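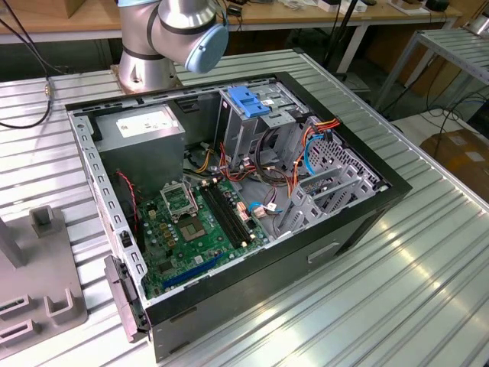

Fig. 2. Torre tumbada, sin panel lateral, con el zócalo de la CPU vacío y el soporte metálico levantado.

8. Montaje del procesador y la memoria

1. Desconecte el cable de corriente y tumbe la torre con el interior hacia arriba.
2. Aparte el mazo de cables de la placa base. No tire de los conectores.
3. Levante la palanca y abra el soporte metálico del zócalo.
4. Haga coincidir la marca del procesador con la del zócalo y deposítelo sin presionar.
5. Cierre el soporte y baje la palanca.
6. Abra las pestañas de las dos ranuras de RAM e inserte los módulos hasta oír el clic.

PRECAUCIÓN: No toque los contactos del zócalo. Un contacto doblado no queda cubierto por la garantía Hiltorex.

Nota: Los módulos de repuesto se piden con la referencia Postell 879.

7. Monte el disipador, conecte su ventilador y coloque el panel lateral.

Si el equipo pita al arrancar, repita el paso 6.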